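Paper sizes

Paper sizes are the agreed measurements that sheets of paper are cut to, so that a letter fits an envelope and a drawing fits a drawer. I've been keeping this page on my own little reference site for years, and it has grown in all directions, so forgive me if it wanders. I write it in the first person because it's my site and I like it that way!

Two families of sizes matter to most people. The first is the A series, used across Britain, Europe and most of the rest of the world. The second is the North American family, with Letter, Legal and Tabloid as its best-known members. There are plenty of others (I'll get to a few of the old British ones, which I'm very fond of) but if you have a printer at home it almost certainly wants one of those two.

How the A series works

Everything starts with A0, a sheet with an area of one square metre. Cut it in half across the long side and you get two sheets of A1. Cut one of those in half and you have two of A2, and so on down through A3 and A4 until you're left with something like a raffle ticket. The clever part is that every sheet has the same shape as the one before it, only smaller. I remember having this shown to me at school with a pair of scissors and thinking it was a conjuring trick.

It works because the long side is always the short side multiplied by the square root of two, near enough 1.414. Try it with any other shape, a square for instance, and halving gives you something long and thin, then a square again, then something long and thin. Only this one proportion stays put when you fold it. The idea was written about by a German scientist in the eighteenth century, and it became a German standard, DIN 476, in 1922. It's now the international one, ISO 216.

In millimetres the common ones go like this:

A0: 841 by 1189
A1: 594 by 841
A2: 420 by 594
A3: 297 by 420
A4: 210 by 297
A5: 148 by 210
A6: 105 by 148

You'll see that each long side turns up again as the short side of the size above. Odd millimetres are dropped when halving, so 297 becomes 148 and the half is simply forgotten about.

The B and C series

B sizes sit in between the A sizes. B4 is bigger than A4 and smaller than A3, and you meet B sizes mostly in books, posters and some sheet music (my piano albums won't stand in a row with anything else I own, and I blame this sort of thing). C sizes are for envelopes. A C4 envelope takes a flat sheet of A4, a C5 takes it folded once, and a C6 takes it folded twice. The long thin one that bills come in is DL, which doesn't really belong to the series at all, though it takes A4 folded in thirds very nicely.

Paper weight

Weight isn't size, I know, but the two are tied together so closely that I've never managed to give it a page of its own. In the metric system paper is weighed in grams per square metre, written gsm. Ordinary copier paper is usually 80 gsm. Because A0 is a square metre, one sheet of A0 in that paper weighs 80 grams, and as sixteen sheets of A4 come out of it, each of those weighs five grams. I've used that at the kitchen table more than once to work out the postage on a fat letter, and it has never let me down.

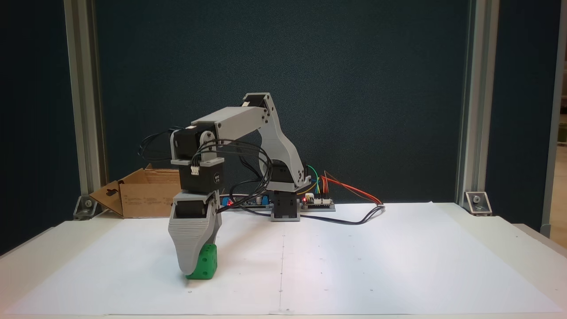

Large sheets have a life quite apart from letters and forms. Architects and map makers use A1 and A0, dressmakers trace patterns on whatever is biggest, and schools get through acres of the stuff for wall displays. They're also the cheapest way I know of giving yourself a clean surface. I do the same on my own dining table whenever I'm gluing or inking. For that kind of work you don't need a named size, and I'd look at paper on the roll, which is sold by width and cut to whatever length you fancy. The trouble with rolls is the curl. Wind the sheet gently the other way round a cardboard tube, leave it overnight, and put books on the corners in the morning.

Old British sizes

Before the metric sizes took over, British paper went by names, and what names they were! Foolscap, crown, demy, medium, royal, elephant, double elephant, imperial, antiquarian. Foolscap is the one older readers will remember, and it's said to come from a watermark of a jester's cap and bells. Foolscap folio was 8 by 13 inches, a touch narrower than A4 and noticeably longer, and there are still box files about that were made for it and leave A4 sliding around at one end.

The full sheets were folded to make books, and the number of leaves gave the book its format. Fold once and you had a folio, twice and you had a quarto, three times and you had an octavo. So "crown octavo" tells you the sheet and the folding in two words. Measurements for the same name shifted depending on whether you were buying writing paper, printing paper or drawing paper, so be wary of any table (mine included) that gives one figure and looks very sure of itself.

Imperial is still alive in art shops. A full sheet of watercolour paper is 22 by 30 inches, and you can ask for a half or a quarter sheet and be understood anywhere. I painted on quarter imperial for years before I knew what it was a quarter of.

North American sizes

Letter is 8.5 by 11 inches, a bit wider and a bit shorter than A4. Legal is the same width and 14 inches long. Tabloid is 11 by 17, two Letters side by side. These don't keep their shape when halved, so shrinking a Tabloid page on to a Letter sheet leaves an uneven margin, where A3 goes down to A4 perfectly at 71 per cent.

Nearly everyone meets Letter by accident. You print a document someone has sent from the States, the printer stops, and a light comes on demanding paper you don't have. Look for a setting called "fit to page" or "scale to fit" in the print window. Most documents survive it with nothing worse than slightly bigger margins at the top and bottom.

Reams and quires

A ream is now 500 sheets. It used to be 480, made up of 20 quires of 24 sheets, and printers had their own ream of 516 to allow for spoilage. A modern quire is 25. The packets you pick up in a supermarket are reams, and five of them generally make a box, which is heavier than it looks, so bend your knees.

Untrimmed sizes

Printers who need colour right up to the edge work on sheets slightly bigger than the finished job and trim them afterwards. For this there are the RA and SRA sizes, the second a little more generous than the first. SRA3, at 320 by 450 millimetres, is the one you'll hear mentioned in a copy shop. If you're sending in a poster of your own, ask how much bleed they'd like before you start laying it out. Three millimetres on every side is usual in Britain.

See also: Envelopes; Watermarks; Bookbinding; Card and board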